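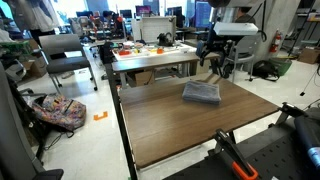

**Infant sleep study – notebook entry, September, 9:40 am**

Intake for the second cohort of the overnight settling trial is closed. Of 534 families who completed the screening form, 426 met the age and health criteria and have been sent the consent package. Reminders are to go out through Flornano at the end of the week. The French version still carries the old clinic telephone number and must be corrected first.

Sleep diaries from the Risau site were reviewed this morning. Parents are recording bedtime reliably, but the "time asleep" column is being used in two ways: some enter the moment the lights went out, others the moment the child stopped fussing. The wording will be revised to read "time you last heard or saw your child awake". Entries already received will be coded as bedtime only.

B. Wikström has asked that consultants note every night feed separately from other wakeups. Agreed. A feed that runs over 30 minutes is to be logged as a feed followed by a wakeup. 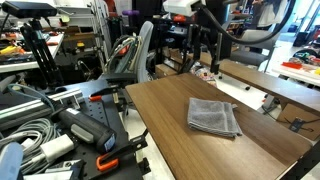 The Sperling room monitors drift when left unsynchronized between visits. Clocks should be checked against the base unit at handover and the offset written on the inside cover of the diary, in minutes and seconds. Bello units are unaffected.

Outstanding:

- Confirm nap cut-off for toddlers who attend daycare – the protocol and the parent handout disagree.
- Obtain ethics sign-off on the revised diary page.
- Ask Bendik Wikström whether form 2 may be completed by a grandparent.

Diary coding resumes at 1:15 pm.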